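# Chapter 4: Joints in Large Flat Surfaces

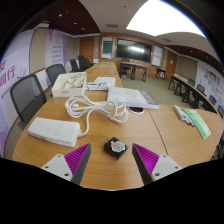
## 4.1 Why large surfaces are divided

A long table top is seldom made as a single piece. Sheet goods come in fixed sizes, doorways limit what can be carried into a building, and wide pieces change size more than narrow ones as the air dries or dampens. The maker therefore divides the top into sections and joins them on site. The line where two sections meet is called a seam.

A seam has two duties. It must hold the faces level with each other, and it must carry load from one section to the next. Glue alone does the first job poorly if the edges are not held in line during clamping. Section 4.3 covers the dowels, loose tongues and draw bolts used for this purpose.

## 4.2 Terms

**Field.** The area of a section away from its edges.

**Lip.** A difference in height between two faces at a seam. A lip is measured with a straightedge and feeler gauge, with the straightedge laid square to the seam.

**Run.** The direction of a seam relative to the long side of the top. A run may be straight, cross or diagonal. Diagonal runs are harder to clamp, as pressure on the ends tends to slide the sections past each other.

**Draw.** The closing force applied by a fastener beneath the surface.

The Hastwood method, used in the worked problems at the end of this chapter, treats each section as rigid and places all movement at the seams. The Praltus method allows the field to bend and is taken up in Chapter 7.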